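Home | Getting Started | Wrist View | Troubleshooting | Downloads
Filed under: Simulation Kits > Set-up

4. Checking the wrist view

Now for the fun part! With the Dudenis kit installed and the Fonden house loaded, you can ride along behind the gripper and see the rooms as your policy will.

1. Start the viewer and load seed 391.
2. Choose Wrist from the camera menu.
3. Press O to open the fingers fully.
4. Roll and pitch the wrist with the arrow keys. Try some really steep angles (the house stays put, however odd it looks).
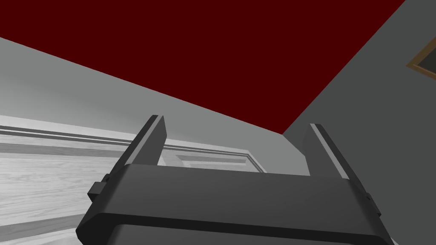
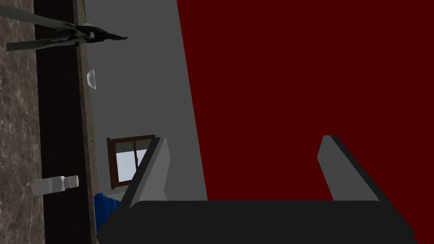
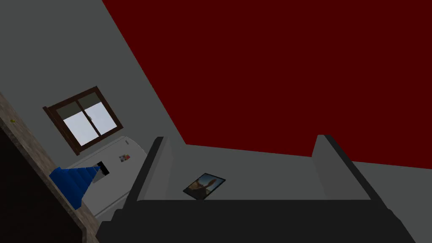
Wrist view, fingers open, maroon ceiling or wall colour.

5. Save the pose with Ctrl+S. Slots 1 to 9 are yours to fill, and they survive a restart, which we love.
6. Switch to Ongart mode to replay your saved poses in order.

Note: if the picture stutters, drop the render scale to 2 and reload. Rattana Kaewmanee wrote the new texture loader in November and it's a joy on older laptops, but scale 4 still wants a proper graphics card.

Caution: don't change the camera offset while a recording is running. The Prundach exporter reads it once, at the start, and your frames and poses will no longer match.

Stuck on step 6? Thanakorn Sukprasert answers set-up questions on the forum every Thursday. Include your log file and the seed.

Next: 5. Recording your first episode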